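Getting scuff marks and ball smudges off a painted garage wall

Posted in Home Repair & Cleaning – 27 August 2022

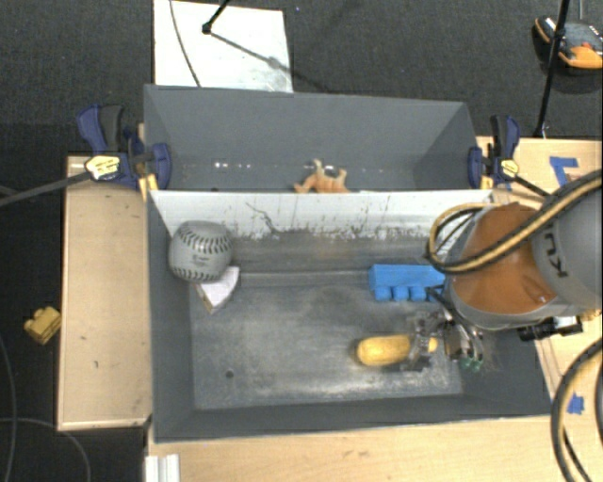

Scratches and streaks on the pale end of a gray bin, with a gray softball in the corner.

Posted by: mutmont_dad

My two kids throw balls against the inside wall of our garage when it rains, and the wall looks terrible. It's drywall, painted off-white by the previous owner. I think it's flat paint but I don't have the can. There are gray smudges from about knee height up to my shoulder, some thin dark lines where a bike handlebar rubbed, and a couple of places where the paint has flaked away and you can see the paper.

It's the wall I need to fix. We are putting the house up for rent in October and the agent said the garage should look clean.

So far I have tried dish soap and warm water with a sponge. It took off the dust and some of the smudges but left shiny patches where I rubbed. A melamine sponge did better on the handlebar lines and worse on everything else. I got a quote of $525 to have the one wall patched and painted, and I would like to avoid that if I can. The marked area is 95 square feet. Is there a cleaner that works on flat paint, or should I give up and repaint it myself?

Posted by: Prys Gethin

Repaint it. Flat paint does not clean well. The shiny patches are called burnishing, and they happen because rubbing smooths down the surface. You can't reverse that with a cleaner, and the more you scrub the more of it you will get.

Do it in this order.

Vacuum the wall with a brush attachment and wipe it down with a damp cloth. If there is any grease near the floor, use a degreaser there and rinse it twice. Let it dry overnight.

Scrape the flaked spots with a putty knife until you reach paint that holds. Where the brown paper of the drywall is showing, or the top layer is torn, seal it with a problem-surface sealer before you put any compound on it. If you skip the sealer the paper will bubble. Then skim with lightweight joint compound, let it dry, sand with 120 and then 220, and wipe off the dust.

Spot prime the patches and any dark lines that are still there. Rubber and marker can bleed through latex paint, so use a stain-blocking primer on those. A quart is plenty.

Two coats of satin or semi-gloss. Either one will wipe clean later, which flat never will. I used Hallard satin in my own garage and it has held up fine. A gallon will do 95 square feet twice with paint left over. Paint the whole wall corner to corner – a touched-up square in the middle will show from the driveway.

I would expect to spend some $159 if you have to buy the roller, tray and sander pad too. Less if you already own them. It is a weekend of work, mostly waiting.

If the kids are going to keep throwing before October, screw a sheet of half-inch plywood over the area into the studs and let them hit that. Take it down when you list the house and fill the screw holes.

Posted by: kamata_flats

baking soda paste. worked on my hallway, took 5 minutes. let it sit then wipe

Posted by: mutmont_dad

Thanks both. I tried the baking soda on a spot behind the water heater and it lifted the smudge but left a shiny area, same as the soap. So I'm going to paint.

Prys, two follow-ups. Does the sealer have to be oil based? And the store here carries Clovar but not Hallard. Is there any reason not to use it?

Posted by: Prys Gethin

No, there are water-based sealers for torn drywall paper. Read the label and make sure it mentions torn paper, as ordinary drywall primer is a different product. Give it the full drying time on the can.

I haven't used Clovar. Any interior latex in satin should be all right. Buy the paint and the primer on the same trip and ask them to tint the primer toward your color. With an off-white it won't matter much, but it's usually free.

Keep the leftover paint and write the color code on the lid for your tenants.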